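By Colton Robichaud
Posted in April

Who Gets on the Ballot? My Term Project on Candidate Selection

So when our politics teacher said we could write up any part of an election we wanted, everybody grabbed the debates or the TV ads. I picked the boring part, the bit where a party decides who's even allowed to run, and I ended up liking it way more than I expected!

My project follows the Itura district council race, where two local parties, Desoson Forward and the Huneo Alliance, were both picking a candidate for the same seat. Desoson lets every paid-up member vote. Huneo has a panel of 19 people who interview the hopefuls and then choose one behind a closed door. Same town, same seat, totally different way of getting there.

I started with the Desoson meeting at the Boychuk Street hall (folding chairs, terrible microphone, very good cookies). The party has 601 members on its list for the district and 66 of them voted that night. That's 11 percent, and I did the math twice on the bus home because it seemed so low. The winner got 35 votes. So 35 people picked the name that everyone in Itura will see on the ballot, and I still don't know how I feel about that.

Huneo wouldn't let me sit in on the interviews, which is fair, but one panel member talked to me afterward for a good half hour. She said they ask about money, old social media posts, and whether the person can knock on doors in the rain. She also said open votes tend to go to whoever has the most cousins. I laughed, then I went back through my Desoson notes and saw that two of the speakers had brought most of their own cheering section.

My survey was the weak part. I handed out forms outside the library and the grocery store, and I wrote question four badly. It asked if people "trusted the process" without saying which process, so half the answers were about potholes. I left that question out of my results. If I did this again I'd test the form on my classmates first, and I'd ask people if they even knew the parties had different rules, because almost everyone I chatted with had no idea.

What I'd like to see is something in between: let the panel check people out, then let the members vote on whoever passes. My teacher pointed out that the panel could just fail anyone it doesn't like, and I don't have a great answer for that yet.

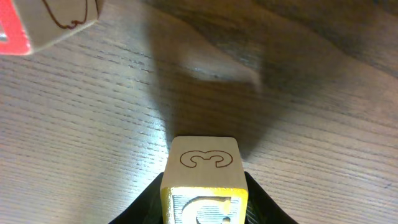 The closest I've come is making the panel put its reasons in writing, so a person who gets turned down can at least argue back at the next members' meeting. I'm going to work on that for the class presentation.

Contact | © Itura Student Reports | Back to top

We use cookies to remember your settings. Accept / Decline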